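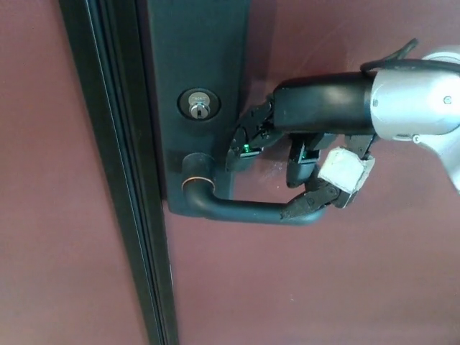
2 min read

I've spent most of October on door handles. The arm can pick up a mug and put it on a shelf well enough, so Alistair Baxter suggested we try it on a door in the shared workshop in Dridalville. I thought it would take a weekend. It has taken a good deal longer.

The handle is a black lever on a tall plate with the key cylinder above it. A lever sounds easier than a round knob, and for a person it is. For the hand it means getting the fingers around the outer end without knocking the plate, then following the lever as it drops. The end of the lever moves in an arc. My first version of the code moved the wrist straight down, so the fingers slid off part of the way through.

Struan Kinnear wrote the new path over two evenings. It works out where the spindle is from the position of the plate and swings the wrist round that point. We run it slowly, with a pause of 8 seconds between closing the fingers and pulling, which gives me time to look at the grip and stop it if I don't like it.

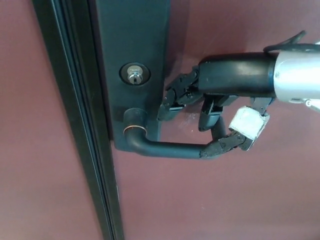
The other job was the fingertips. Bare black fingertips on a smooth lever doesn't hold much. I tried a rubber sleeve from Plasska first, and it held well but rolled up towards the joint after a few pulls. White tape wrapped into a pad has done better. It gets tatty at the edges and I change it when it starts to lift. Struan would like something moulded. I'd like to get the door open first and worry about that later.

The cable over the top of the wrist is also on my list. It needs enough slack for the wrist to turn, and I'd like to find it a tidier route. Morrison, the parts place on our side of town, sells a clip that might do it. I've ordered a pack.

Settings, for anyone following the build: finger current limited to 420 mA, up from what I had in the last post. Above that the motors get warm if they hold for any length of time. I haven't changed the wrist limits.

Next I want to log the motor current on every pull, so we can tell a slip from a stiff latch. Alistair has an old Vurberg logger in a drawer which he says still works. I'm picking it up from him tomorrow evening and will put the wiring in the next post.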